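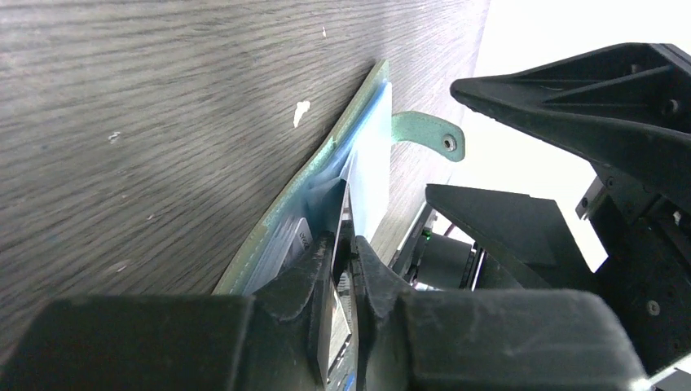 Figure 2. Pochette plastique bleu clair sur un support vert.

4.2. La visite préalable et la formulation des réserves

Les acheteurs d'un logement neuf découvrent en général leur bien deux fois avant d'y vivre : lors d'une visite préalable, quand les cloisons et les sols sont posés, puis le jour de la remise des clés. La section 4.1 portait sur la seconde rencontre. Nous revenons maintenant à la première, moins encadrée, que la plupart des promoteurs accordent sans y être tenus par le contrat.

Le corpus comprend 43 dossiers d'acheteurs répartis sur 4 programmes, tous commercialisés par l'agence Zanell. Le plus important, la résidence Graltgate, a été construit en deux tranches, et les acheteurs de la seconde ont souvent parlé avec leurs futurs voisins avant de visiter. Sur l'ensemble du corpus, 40 acheteurs ont fait la visite préalable. Les autres ont été représentés par un proche ou y ont renoncé pour des raisons d'éloignement. Nous avons lu les comptes rendus de visite, les procès-verbaux de livraison et les courriers échangés dans l'intervalle. Les entretiens ont été menés par Hajar Tazi et Lahcen Zaki, au domicile des acheteurs ou par téléphone, en français ou en arabe selon la préférence de la personne.

Un premier résultat concerne le vocabulaire. Les remarques faites pendant la visite préalable sont notées par l'accompagnateur, qui les reformule presque toujours. Une acheteuse dit que la porte de la chambre « cogne » ; le compte rendu porte « réglage de la butée ». Un acheteur trouve la salle d'eau sombre, et rien n'est écrit, l'éclairage étant conforme au plan. Cette traduction a des effets pratiques. Une remarque qui entre dans la langue des corps de métier est transmise à l'entreprise concernée ; les autres restent orales. Plusieurs acheteurs les ont répétées à la livraison et ont eu l'impression de ne pas avoir été entendus la première fois.

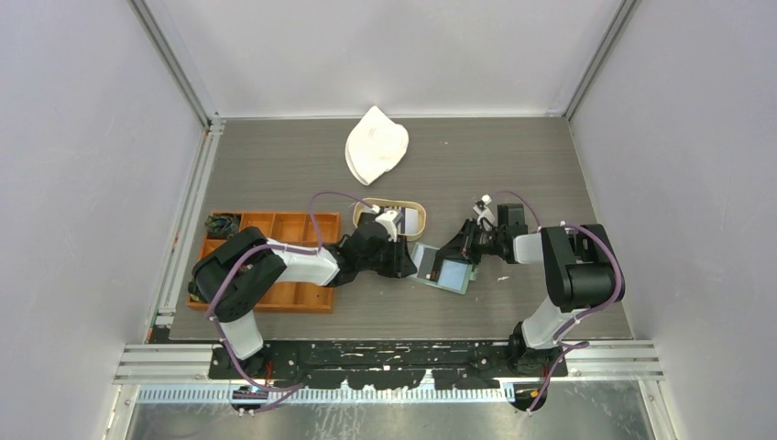
L'accès au chantier pèse aussi sur ce qui est dit. Tant que l'immeuble n'est pas réceptionné, l'acheteur n'y circule pas librement : il signe une décharge et suit l'accompagnateur d'étage en étage. Il porte un casque rigide prêté à l'entrée, du même blanc que celui que l'on voit vers le fond de la table, et plusieurs personnes interrogées ont cité cet objet quand nous leur demandions de raconter la visite. Sulastri Ismail, qui achetait pour la première fois, explique qu'elle s'est sentie « invitée sur le lieu de travail des autres » et qu'elle n'a pas osé ouvrir les placards. À l'inverse, Adel Abdel Hamid, habitué des chantiers par son métier, a demandé à voir la gaine technique et l'a obtenu. Les deux comptes rendus n'ont pas la même longueur, alors que les appartements sont identiques.

La durée prévue joue dans le même sens. Le promoteur Lindemann réserve un créneau par logement, le suivant attend déjà dans le hall, et l'accompagnateur surveille l'heure. Les visites de fin de matinée, qui peuvent déborder sur la pause, donnent lieu à davantage de remarques écrites que celles de l'après-midi. L'écart est net dans trois des programmes. Dans le dernier, les créneaux étaient attribués dans l'ordre des étages, et nous ne pouvons pas séparer l'effet de l'heure de celui de l'avancement des travaux.

Reste la question des documents. Le dossier remis à l'acheteur contient le plan de vente, la notice descriptive et, lorsque des modifications ont été demandées, les avenants signés. Peu d'acheteurs l'apportent à la visite. Ceux qui l'avaient sous la main s'en sont surtout servis pour vérifier l'emplacement des prises et le sens d'ouverture des portes, deux points sur lesquels le plan est facile à lire. La notice, elle, n'est presque jamais consultée sur place. Sa rédaction laisse au promoteur la possibilité de substituer un matériau à un autre de qualité équivalente, et
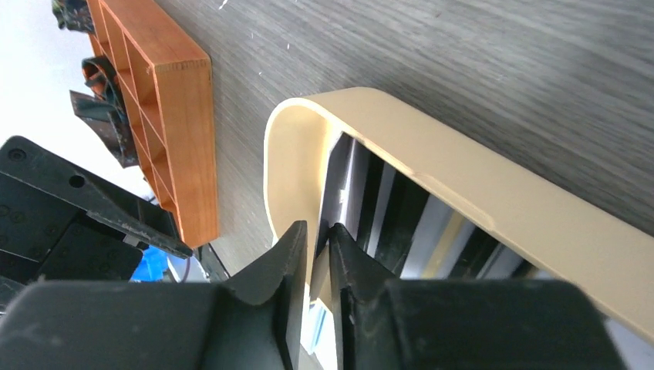 c'est sur cette équivalence que portent les désaccords les plus longs du corpus. Said Slaoui a ainsi échangé des courriers avec le service après-vente de janvier jusqu'à l'été au sujet d'un revêtement de sol dont la teinte ne correspondait pas à celle de l'appartement témoin. La notice ne mentionnait pas de teinte. Le désaccord s'est réglé par un geste commercial, sans que l'une des parties change de lecture du texte.

Les conseillers de l'agence connaissent ces situations et disent en parler à la signature. Leurs supports, que nous avons pu consulter, abordent la substitution de matériaux en une phrase, à la suite des garanties légales. Le logiciel de suivi Kikura, utilisé dans tous les programmes étudiés, ne prévoit pas non plus de champ pour les remarques d'appréciation : une réserve y est rattachée à un lot et à une entreprise, faute de quoi la fiche ne peut pas être enregistrée. Certains accompagnateurs contournent la difficulté en les inscrivant sous le lot peinture - une pratique tolérée, qui fausse les relevés par corps de métier et dont nous avons tenu compte dans le codage présenté à la section 4.3.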